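Kotent finally has a jollof spot again

Dec 29, 2025

Big news for anyone who's been driving across the bridge for decent West African food: Fiadzo opened its doors in Kotent last night, in the old tile showroom on Clullamora Street. I got there early, and I'm glad I did, because the line was out to the bus stop before the first plates came out.

The owner is Kwadwo Odoi, and if the name rings a bell, you probably ate at his cart outside the Etano market. He ran it for 12 years (goat skewers, fried plantain, that green pepper sauce I used to buy by the jar) and shut it down in April to get the restaurant ready. He told me the build-out dragged on all summer, mostly over the kitchen vents, and that he burned through a lot of patience and a lot of coffee.

The menu is short. There are 12 dishes, and the jollof comes with chicken, goat or just a heap of vegetables. I had the goat - smoky, really tender, and hotter than I was ready for! My sister got the red red, which is black-eyed peas stewed in palm oil with plantain on the side, and she wouldn't let me have more than one bite. Waakye is only served until two in the afternoon, so plan for that if it's what you're after.

Seidu Yakubu is running the kitchen with him. He does the breads too, and there's a soft, slightly sweet loaf at the counter that you can take home whole. Get one. Toast it the next morning with butter and thank me later.
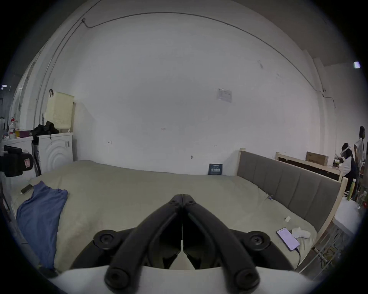

A couple of practical things. They aren't taking reservations yet, and parking on Clullamora is as bad as ever, so try the lot behind the library. Takeout orders are phone only for now. Odoi said they made 1,000 kelewele pieces for opening night and ran out well before closing, so he's doubling up on plantains for the weekend.

They're open for lunch and dinner and closed on New Year's Day. I'm going back for the grilled tilapia, which was sold out by the time I asked about it, and I'll post a proper review once I've worked through more of the menu.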